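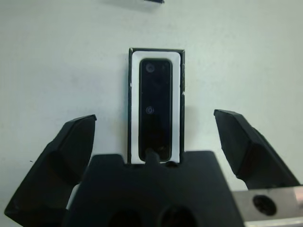
Doorbell

A doorbell is a signalling device fixed near the entrance of a building, by which a person outside may let the people inside know that they are there. The people inside may then decide whether to be in. The doorbell has largely replaced the knock, although most callers still do both.

Mechanical doorbells

The oldest domestic type is a bell on a spring, joined by wire to a pull beside the door. Large houses had a row of them in the kitchen passage, each on its own coil, so that the staff could see which one was still shaking. The wires stretched in summer and stuck in winter. In the port town of Stamdale, where the salt got into everything, householders were advised to grease the pull each March, and the town's surviving almanacs repeat the advice so often that it was evidently ignored.

The twist bell, turned like a key in the middle of the door, needs no wiring at all. It makes a noise like a bicycle falling downstairs and is much liked by children under five.

Electric doorbells

An electric doorbell closes a circuit when the button is pressed. In the simple buzzer an electromagnet pulls a metal arm, which breaks the circuit, which lets go of the arm, and so on until the caller feels they have made their point. The two-note chime works differently: a plunger strikes one bar on the press and another on the release. A caller who leans on the button therefore gets "ding" and must wait for "dong" until they give up.
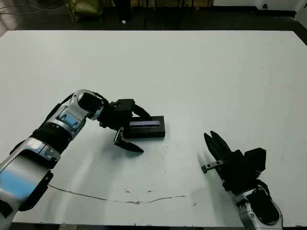
Most wired chimes run on low voltage from a small transformer, commonly 8 volts in older British houses. The transformer is usually in the cupboard nobody can open fully. Musical doorbells, which play a tune on each press, sold well as presents and rather less well to people buying for themselves. The Vonel Minstrel offered 100 tunes, of which owners were generally found to be using the first.

Wireless and video doorbells

Wireless models send a radio signal from the push to a sounder plugged in elsewhere. Early sets shared a handful of channels, and in terraced streets one visitor could bring several households to the door. The Plultholm Residents' Newsletter carried letters on the subject for most of a year.

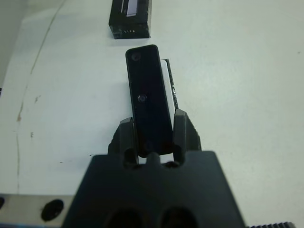
One resident wrote that she had got up for next door's parcels more often than next door had, and asked whether she might at least keep one. The newsletter replied that the channel could be changed by a small switch under the battery, a fact printed on page 5 of the instructions.

Video doorbells add a camera and usually a microphone and speaker, allowing the householder to ignore a caller from another country. They have raised questions about privacy, chiefly among neighbours who live opposite.

Etiquette

Customs differ. One ring is polite nearly everywhere, two suggest a delivery, and three or more are taken to mean fire or family.

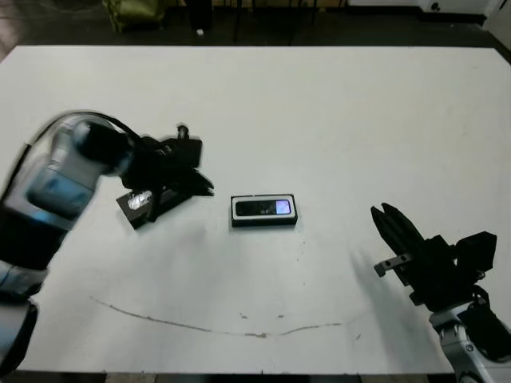 The proper wait between rings is disputed. A household manual published in Sengar recommends counting slowly to 20, then stepping back from the door so as not to be found with one's ear against it. Ringing after nine at night is discouraged in the same manual, except by doctors.

See also: Door knocker; Letterbox; Intercom; Doormat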